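Vorley Bass Log: read me first

Hi, I'm Tolera Negussie, and this is my fishing log from Lake Vorley, typed up from a stack of notebooks so other people can dig through it. It has 847 catches over 11 seasons, nearly all of them largemouth bass, plus a few pickerel I was too proud to leave out!

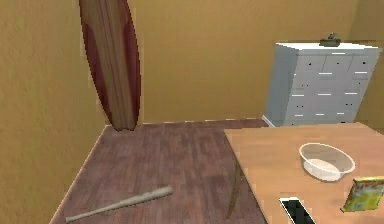
Surfboard against the back wall, plank floor.

What's in the file

One row per fish: date, launch ramp, lure, water depth in feet, length in inches, and weight if I had the scale with me (I often didn't). Ramp is either Edwards or Skotell. Blank means I forgot to write it down, so please don't fill it in from the row before.

Lengths

I measured every fish on the same bump board, mouth closed and tail pinched, and rounded down to the nearest half inch. My longest is 24 inches and yes, I still talk about it. If you've never handled a big bass, the girth is what gets you, and while I wouldn't say any of mine got as round as the brown basketball on the desk, a couple of those spring females sure tried.

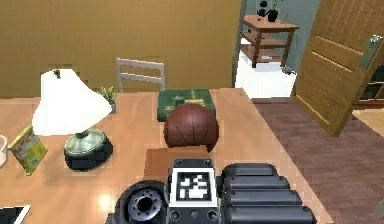

Weights are messier. I switched to a Wandalico scale partway through, and the old one read heavy by roughly 2 ounces. I left the old numbers alone and put an "A" in the scale column so you can correct them however you like.

Depth comes from the boat's sonar, so shore catches don't have one.

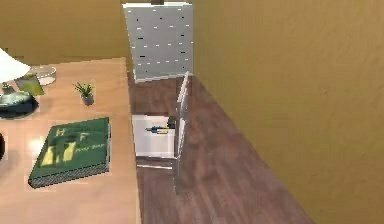 Known problems

- 74 rows have a lure nickname only I understand. Ask me!
- August is thin every year (too hot, and I'm a wimp).
- Released fish weren't tagged, so the same one may show up twice.

Last cleaned up April 19, 2019. Use it for anything you want, and send me a note if you find a typo.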